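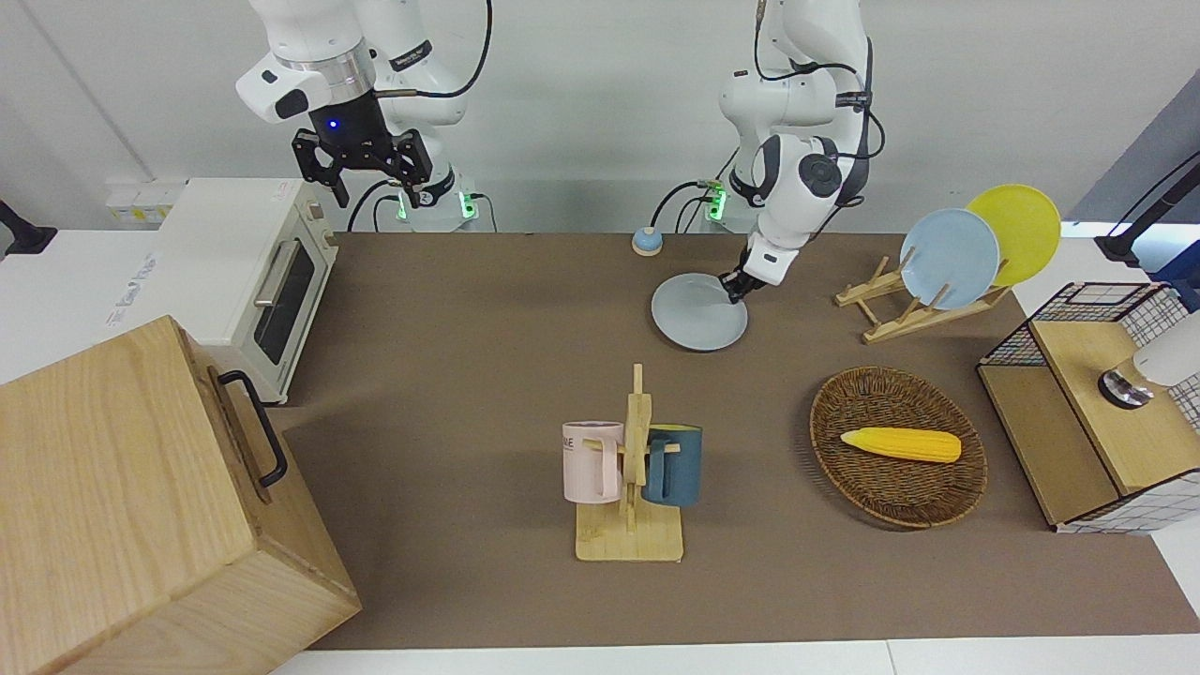 Pink mug on the left, teal on the right, dish rack back behind the basket.

I have been putting off a mug tree for years because my mother had one in the eighties and it wobbled every single time somebody opened a drawer. Then my cupboard shelf gave up under the weight of all the cups people keep giving me for my birthday, and I caved and bought the Prulby. I've had it since November, so I figure I've earned an opinion!

First, the looks. It's a plain wooden thing with a flat square base and a post with pegs, and that's really all you need to know. Mine came with the post separate from the base, and you screw it together with one big bolt from underneath (the key is in the bag, taped to the instructions, which I threw away and had to fish out of the recycling). Do that bolt up tight. I left mine a bit slack the first week and the whole post turned like a lazy Susan whenever I grabbed a cup.

The square base is the best part of it. My old one at the office was round and tiny, and if you took a mug off one side the other side would think about going over. With the Prulby I still hang the heavy ones opposite each other out of habit, but I've pulled the teal mug off one-handed at 6 in the morning plenty of times and the pink one stayed right where it was.

Now the grumbles. The pegs are on the thick side. Regular mug handles go on fine, but my little espresso cups from Larker have handles made for a doll and they won't go on at all, so those are back in the cupboard. And the wood does mark. I hung a mug up wet, went to work, and came home to a dark ring on the peg that took about 200 strokes with fine sandpaper to get rid of. I dry them in the dish rack first now, no trouble since.

Cleaning is easy enough, a damp cloth and then a dry one. My neighbor Javiera Orellana rubs hers with mineral oil every couple of months and hers does look nicer than mine, I'll give her that.

I also looked at the Ratanaporn one, which is metal and prettier, but it was $70 and I just couldn't do it for something that holds cups. If you have small handles or a whole shelf of giant soup mugs, maybe keep looking. For ordinary mugs I'd buy the Prulby again, and my sister wants one for her place in Prollomcombe, so that's her present sorted. Four stars from me, with one off for the pegs.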